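Wooden Tables in the Home: How People in Prarnia Use, Mend and Get Rid of Them
Project report by Agata Melis and Mervin Simard, Drarnia College, Aug 18, 2026
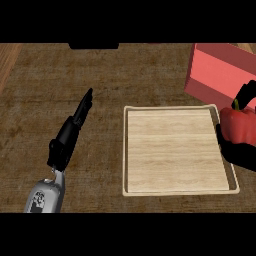

Figure 1. Dark brown wooden tabletop with rust-coloured patches and faint grain (computer rendering).

Summary

We looked at what happens to wooden tables in ordinary homes in Prarnia. We wanted to know how people get their table, what damage they notice, whether they repair it and where it goes when they no longer want it. We sent out 213 questionnaires and got 139 back. We also visited nine households for a longer talk and spent two afternoons at Bouchard, the second-hand furniture shop near the bus station. Most people had not bought their table new. Most had also never done anything to the surface apart from wiping it. The usual reason for getting rid of a table was its size, and damage came some way behind.

1. Why we chose this subject

The module asked for a study of one household object and the choices people make about it. Mervin first suggested chairs, but chairs are often bought in sets and replaced one at a time, and we thought this would make the questions hard to answer. A table is usually one object, and people remember where it came from.

Agata's family had also been arguing over a table that belonged to her grandmother and did not fit in the flat. It is now in her uncle's garage. We did not include it in the results, but it gave us several of the questions.

2. What we asked

The questionnaire fitted on both sides of one sheet. It asked where the main table in the home came from, roughly how old it was, what it was used for, what marks or damage it had, and whether anyone had ever sanded, oiled, waxed, painted or varnished it. The last part asked about the table before this one.

We delivered the sheets by hand in four streets, two with older terraced houses and two with newer flats. People could return them through a box at the library or fill in the same questions online. We left the box there through December and collected it before the library closed for the holiday. A few sheets came back after that and we accepted them.

At the end of the sheet we asked if the person would talk to us at home. More people said yes than we expected, so we picked households of different sizes and tried to have both kinds of housing. The visits took between half an hour and most of an evening.

3. Where the tables came from

The largest group had been given their table by a relative or friend. The next largest had bought it second-hand, and after that came people who had bought it new. A small number said it was already in the house when they moved in. This last answer came almost entirely from the terraced streets, where some of the tables are too big to go back down the stairs or out through the hall without taking the legs off.

People who had been given a table usually knew a lot about it. They could say who had it before and which room it stood in. People who had bought new often could not remember the name of the shop. One woman we visited had the receipt for hers in a drawer of the table itself, and she had not looked at it since she put it there.

We asked what wood the table was made of. Many left this blank or wrote "don't know". Others wrote "oak" and then crossed it out. When we visited, we found that we could not always tell either. Colour is not much help, as a stain can make a pale wood dark, and a dark finish can wear away in places and leave lighter or redder areas. After the third visit we stopped trying to name the wood and only wrote down whether the top was light, medium or dark.

4. Marks and damage

The most common answer was white rings from hot or wet cups. Scratches were second. After these came dark stains, ink or paint, burns, loose legs and splits along the grain. Several people ticked every box and one added "teeth (dog)".

We had thought that people would dislike the marks. In the questionnaire this was partly true, and rings in particular were called annoying. In the visits the answers were more mixed. Two households pointed out old marks to us with some pride, and could say who had made them. In another house the father wanted to sand the top and his daughters did not, because their homework had pressed through the paper and left writing in the soft wood. They had not settled it when we left.

Dark tops seemed to worry people less than light ones. Owners of dark tables said that stains did not show, but that dust and crumbs did. Owners of light tables said the opposite. Uneven colour was hardly ever mentioned as a fault on a dark table, even where we thought the surface was quite patchy. One man said he had taken the patches for part of the wood until he lifted a mat and found a clean square underneath.

5. Care and repair

Most people wiped the table with a damp cloth and did nothing else. Of those who did more, wax and oil were the usual choices. The local hardware shop sells a hard wax called Flostum and this was the only product named by several different people. We did not test it and cannot say if it is better than the others. The people who used it mostly did so because a parent had used it.

Very few had ever sanded a table. The reasons given were dust, not owning a sander, having nowhere else to eat while it was done, and fear of making it worse. This last fear was strongest among people with inherited tables. They were fond of the table and for that reason left it alone, even when it wobbled. One family had kept a folded piece of card under the same leg for years and changed the card when it got flat.

Loose legs were repaired more often than surfaces. We think this is because a loose leg stops the table being used properly and can often be fixed with a spanner or some glue. Nobody in the visits had paid a joiner. Two had asked for a price and decided against it.

6. Getting rid of a table

The last part of the questionnaire was the worst filled in. Over 100 people wrote something, but many of the answers were a single word. The most common reason for parting with the last table was that it was too big or too small for the room. Moving house was next and was often the same thing. Damage was third.

Most of the old tables were passed on, left behind or taken to the tip, in that order. Selling was less common. The staff at Bouchard told us they turn down large dining tables most weeks, mainly those with heavy fixed legs. Tables that fold or have a leaf sell well. They do not sand the tops before sale, and they said that customers who want an old table prefer to see the marks and make up their own minds. Prices in the shop seemed to depend more on size than on condition, though we only looked at what was on the floor on the two days we were there.

Some of the tables described as "passed on" had clearly not been wanted by the person who got them. We had four tables in garages or sheds among the households we visited, and in each case the owner said it was being kept for somebody younger. None of them had asked the younger person yet.

7. Problems with the study

We only covered four streets, so the results should not be taken to stand for the whole town. People who care about their furniture may have been more willing to send the sheet back. The question about age was badly written. We asked for the age of the table and some people gave the number of years they had owned it, so we left this question out of the results.

We also used the word "main table" without saying what it meant. A few homes had no table that was used for eating, and those people answered about a desk or a coffee table. We kept these answers in but marked them on our sheet.

Agata did most of the visits and Mervin did the questionnaire and the sorting. We should have swapped at least once, as it meant that only one of us heard most of the longer answers. The notes from the second visit are short because the pen ran out.

8. What we would do next

We would like to go back to the same households in a few years and see which tables are still there. It would also be useful to talk to people who clear houses, who must see a great many tables that never reach a shop. We wrote to one firm and had no reply before the report was due.

The blank questionnaire and the table of answers are in the folder with the printed copy. Names and house numbers have been taken out.

Thanks to the library for the box and to everyone who let us look under their tablecloths.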